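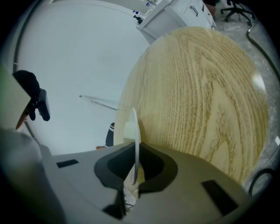

Fleltow Writers' House opened its doors to the public on 24/02/2025, and I went along for the afternoon session. The house runs residencies for authors working on books about labour, housing and low pay, and it has done so since 2000. The tour began in the front office, where we signed in and collected a program, then moved through to the reading room. A round wooden tabletop gives plenty of room for spreading out a manuscript, and I would happily have edited my last chapter on one. The reading room holds 815 titles, mostly memoir and reportage, with a good shelf of oral histories from mill and cannery towns.

Upstairs are the four studies. Each has a desk, a lamp and a door that shuts properly. Residents stay six weeks and get a small stipend - enough for groceries, we were told, but not for rent back home. The Lazăr Fellowship, added in 2018, covers child care as well. It drew 73 applications last year for two places.

The day ended with a reading from Erner, an anthology of essays by home care workers put out by Fandden Press. Two pieces on night shifts were the strongest. Copies were for sale at the door, cash only. Applications for the next round close in May, and the forms are at the front desk.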